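The Second Record

The letter from the record company in Costitz came in October, and our drummer read it aloud in the van because she had the best voice for bad news. They liked the songs. They wanted the album in spring, and they wanted 12 songs on it. We had recorded 19.

Our first record, Marikar, sold 500 copies, most of them by hand, after concerts. I knew many of the buyers by face. For the second one we had a studio in Hovora for two weeks, with a real piano and a heater that we had to switch off before every take. We called it Nomon, after a word my grandmother used when she could not remember the name of a thing.

"Cut the slow ones," said the bass player.

"They are all slow," said the drummer.

She was right. We drove some kilometres without talking. I was thinking of the song about the ferry, which I had written in one evening and which the others had never said they liked - and they had never said the opposite.

In the evening we played the whole record from the beginning, with the lights low, and each of us kept a pencil. I wanted an order where every song had its own place and did not push its neighbour. In my head I saw a big table covered with brown paper, with strips of dark blue tape dividing it into rectangles, and one song lying in each of them. When the ferry song began, the drummer put down her pencil and turned up the volume. 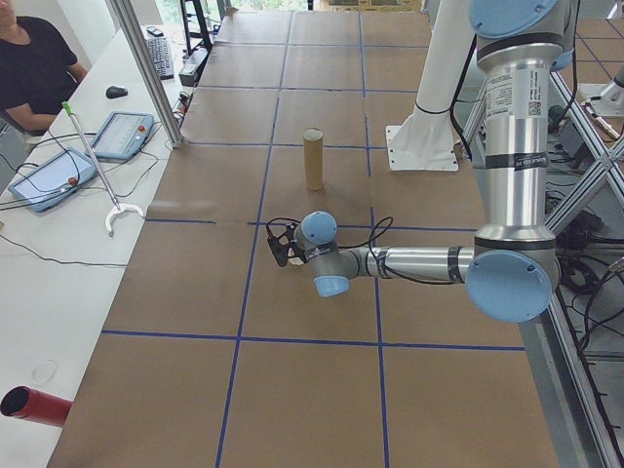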